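In defence of the big white table

9/18/19

I've said it before, a plain white table beats any clever desk. No drawers, no trays, no little hole for pens. Just space. Mine cost 173 at Pramier in February and people still ask when the rest of it is coming.

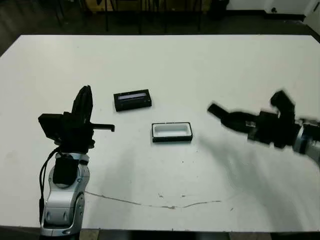

Drawers are where stuff goes to be forgotten. I emptied my old one and found 79 bits of nothing, keys to god knows what. On a bare top you see a thing, you deal with it. Or you dont, and it nags – also useful.

Yes, white shows marks. Good. Wipe it.

My rule is 24 hours, then whatever's left out gets a home or gets binned. Harsh maybe. Works for me.
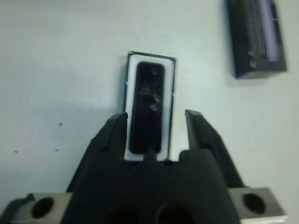 Black panel, white border, pale table. Easy to spot.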